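Genumico Materials Laboratory, Hindden site
Notebook entry, November
Subject: Seed germination trial, lot 3055, second reading
Entered by: Branwen Ellis

Work began at 8:40. The purpose of this entry is to record the second reading of the germination trial on seed lot 3055 (winter barley) and to note changes in procedure agreed with Czesław Rutkowska after the first reading. Colleagues who use these results for the storage report should consult this entry together with the one before it.

The trial compares seed stored in sealed bags with seed stored in open sacks in the Nowicki barn. Both groups were sown on moist filter paper in covered dishes. The dishes remain on the middle shelf of the growth cabinet, and their positions are rotated each morning. Dish labels are to be written on the base and never on the lid. Two lids were exchanged during the first reading, and the affected dishes have been removed from the comparison.

Paper cups remain acceptable for small quantities of dry seed at the weighing bench. They are not to be used for storage overnight. Any cup that has held treated seed is to be discarded at once and not returned to the stack.

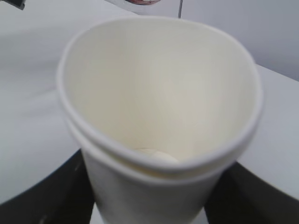
Paper cups, nested.

The first reading followed the old rule, under which a seed was recorded as germinated as soon as the root tip broke the coat. The present reading follows the stricter rule: the root must be at least as long as the seed. Czesław Rutkowska reviewed the first sheets and agrees that the old figures cannot be placed beside the new ones without a note. I have added that note in the margin of the earlier entry, with my initials.

Under the stricter rule the sealed-bag group is clearly ahead. The open-sack group shows slower roots and more mold, mainly at the edge of the paper where the seeds lie close together. Wider spacing is recommended for the next sowing. Moldy seeds were left in place for this reading, as the written method requires, and will be removed at the final one.

Moisture is the weak point of the trial. The filter paper in several dishes had dried at one side by the time the cabinet was opened. The fan setting was found at 3 and has been returned to 2. Water should be added at the edge of the paper with a dropper, never poured over the seed.
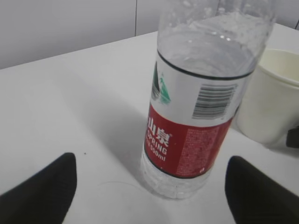 Water bottle, upright on the white table.

The Droltance moisture meter gave uneven readings on the open-sack seed. The same sample, tested again after the cup was emptied and refilled, gave a different value each time. It is not yet clear whether the fault lies in the meter or in the seed itself, which may be drier near the top of the sack. Until this is settled, moisture is to be determined by oven drying - slower, but consistent with last year's record.
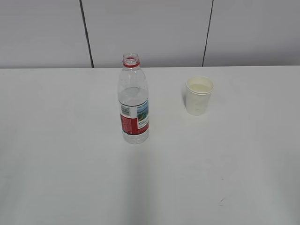
Oven samples are to be weighed before and after drying on the same balance, and the door is to stay closed for the full period. Czesław Rutkowska will take the first set out at 12 and enter the weights on the yellow sheet. If the values agree with one another, the meter will be sent for adjustment. If they do not, fresh samples will be drawn from the top, middle and bottom of each sack.

Outstanding: order filter paper; confirm with the Nowicki barn when the sacks were last turned; relabel the removed dishes before the final reading.

Entry closed at 11:15. B.E.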